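4.3 Demonstration at the open day

On the Sunday of the Vivberg open day we showed the door task to visitors in simulation. Groups of up to 13 people watched the gripper view on a large screen, and each group could choose one of three kitchens. The controller was the same as in Section 3, without new training. For each group we ran 10 trials – the visitors did not touch the controls. Several of them asked why the gripper comes so near to the door before it moves to the knob. Figure 2 shows such a view in the Zirari kitchen.

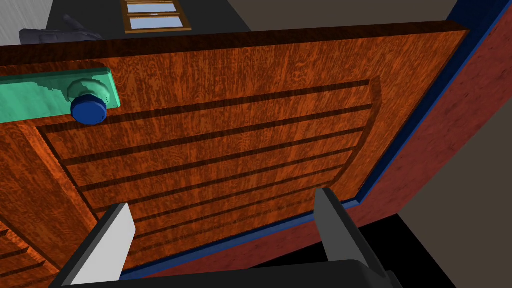

Figure 2. Simulated gripper view of a cabinet door with a grooved panel and a blue round knob.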